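Trakik Baloncesto

El Trakik Baloncesto, conocido por razones de patrocinio como Woster Trakik, es un club de baloncesto con sede en la ciudad de Trakik. Disputa sus partidos como local en el Pabellón Koutsoukos y viste camiseta verde con pantalón blanco. El equipo masculino compite en la segunda categoría de la liga nacional y el femenino en la tercera. La sección de formación reúne equipos desde la categoría alevín hasta la júnior.

Historia

Fundación y primeros años

El club nació de la unión de dos equipos de barrio, el Deportivo Zavura y la sección de baloncesto de la Sociedad Gimnástica de Trakik. Ambos compartían una pista descubierta junto a la estación y llevaban varias temporadas inscribiéndose por separado en el campeonato provincial, con resultados discretos. La fusión se acordó al término de una temporada en la que ninguno de los dos había completado la plantilla mínima para disputar los partidos de la segunda vuelta.

Durante los primeros años el equipo jugó en el gimnasio del instituto local, cuya pista no alcanzaba las medidas reglamentarias. La federación lo permitió mientras el club se mantuvo en categorías provinciales, pero el ascenso a la liga regional obligó a buscar otra cancha. El club jugó entonces una temporada completa en la vecina Zavura, con una asistencia muy reducida, hasta la apertura del nuevo pabellón municipal.

Ascenso a categoría nacional

La llegada del entrenador Grigoris Kourkoulas al banquillo marcó el comienzo de la etapa más conocida del club. Kourkoulas, que había sido base del primer equipo, implantó una defensa en zona con presión a toda pista tras canasta y dio minutos a varios jugadores formados en la cantera. En su segunda temporada el equipo encadenó 14 victorias consecutivas y se clasificó para la fase de ascenso, en la que cayó en semifinales. El ascenso se logró un año más tarde, en una eliminatoria a doble partido que se resolvió en la prórroga de la vuelta.

El debut en la categoría fue irregular. El equipo perdió los primeros ocho encuentros y no ganó hasta bien entrado el mes siguiente, aunque evitó el descenso en la última jornada. Kourkoulas dejó el banquillo al final de aquel curso y pasó a ocupar la dirección deportiva, cargo que compaginó durante un tiempo con la coordinación de la cantera.

Etapa reciente

La firma del contrato de patrocinio con la empresa Woster permitió al club saldar la deuda que arrastraba con la federación y profesionalizar parte de la plantilla. El cambio de denominación provocó el rechazo de un sector de los abonados — sobre todo de los procedentes del antiguo Deportivo Zavura —, y el acuerdo final mantuvo el escudo y los colores originales. El 29/10/2023 el equipo masculino disputó su primer partido oficial con el nuevo nombre, saldado con derrota por dos puntos.

Pabellón

El Pabellón Koutsoukos tiene capacidad para 1.000 espectadores, distribuidos en una grada lateral fija y dos fondos retráctiles. Es de titularidad municipal y lo comparten las secciones de balonmano y voleibol de la ciudad, por lo que el club entrena varios días a la semana en una pista auxiliar sin gradas. El parqué se sustituyó tras el ascenso a categoría nacional, cuando también se renovaron los marcadores y se amplió la distancia entre la línea de fondo y los muros.

Colores y escudo

El verde procede del Deportivo Zavura y el blanco, de la Sociedad Gimnástica. La segunda equipación es gris, con una franja verde en el costado. El escudo muestra un balón sobre el puente de la ciudad y apenas ha cambiado desde la fundación, salvo por la tipografía del nombre.

Rivalidades

El principal rival es el Atlético Zavura, fundado por antiguos directivos del Deportivo que no aceptaron la fusión. Los encuentros entre ambos se conocen como el derbi de la estación. Desde el ascenso del Trakik a categoría nacional solo se han enfrentado en el torneo de pretemporada, que se celebra a partido único y en sede alterna.

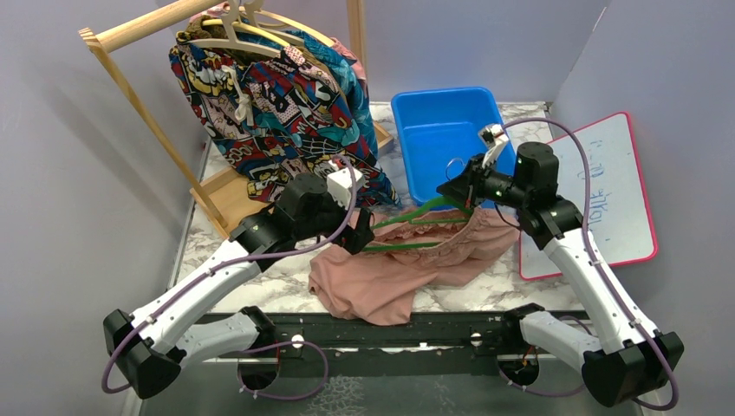
El torneo no tiene carácter oficial y sus resultados no figuran en las estadísticas de la federación. Cuando el partido termina en empate se juega una única prórroga y, si persiste la igualdad, el trofeo queda en poder del último campeón.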